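Search this site Enter keywords Go

When should a robot be told to stop trying?

Tue 12 August

I've been chewing on this one since February, when I got roped into helping write the house rules for a shared robot bench in Wavorville. The work is small household hardware, the fiddly kind of stuff you find on kids' furniture and storage boxes. You'd think the rules would be all about speed limits and big red buttons. Nope! Most of our arguing has been over a metal rod and a bit of hardware on a panel with stars on it.

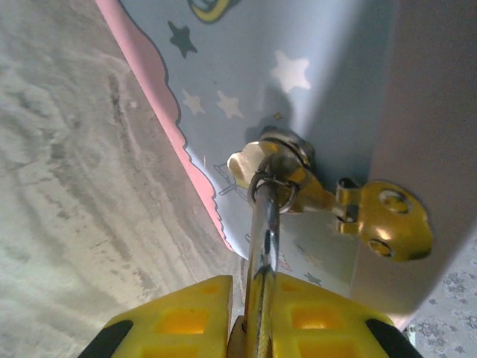
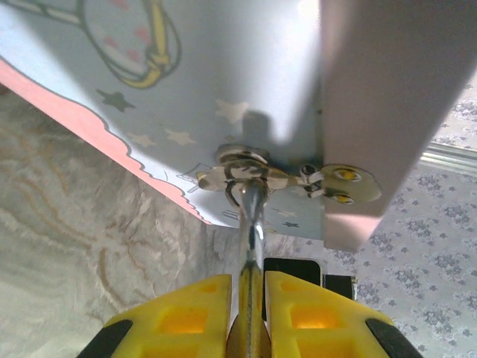 Same job, two shots.

So my gripe is with the standard way people write these rules. The draft we started from was called Ravar (don't ask me what it stands for, I've heard two versions) and it had 20 pages on the arm and a single paragraph on the thing the arm is touching. It told you how far back a person should stand. It told you who gets to hold the stop button. And then for the part where metal meets screw, it said "use appropriate force." Appropriate to what? A hinge plate on a factory door and a hinge plate on a toy box are different animals, and the second one usually belongs to somebody who'd like it back in one piece.

What I wanted, and mostly got, was a retry rule. Our version says the robot gets 2 tries at seating a tool, and then it backs off and a person comes over and looks. That's it. People hated this at first. The group over in Evbridge lets theirs go to 9, and I've been told (more than once, and loudly) that we're wasting everybody's afternoon. Maybe we are. But I've rounded off enough screw heads by hand to know that the third try is when I get mad and lean on it, and I don't see why a machine running off people's examples would be any more polite than the people.

The other fight was over printed surfaces. I say if there's artwork near the hardware, you write down what shape it's in before you begin, scratches and all, and you do it again after. One guy called this paperwork for stickers. Fine, it's paperwork for stickers! A kid will spot a scuff on a moon long before an engineer spots a loose bolt, and I'd rather have the note than the argument.

I'll give the other side this much: you can rule a thing to death. The Raju checklist, which we tried for a couple of weeks, wanted a signature every time anyone swapped a tool, and by the end folks were signing the whole sheet first thing in the morning and ignoring it till they went home. A rule that gets signed in advance is worse than having no rule, in my book. You've got the paper saying it's safe and nobody looking.

So keep it short, tape it where the hands are, and put the part about force first. I'd also like to see a line about who pays for the hinge, but I lost that vote and I'm still a little sore about it.

2,158 views 20 comments Share

Recent posts
Stop buttons and where people really put them
The Evbridge rules, one year in
Why I gave up on the Raju checklist
Small screws, big opinions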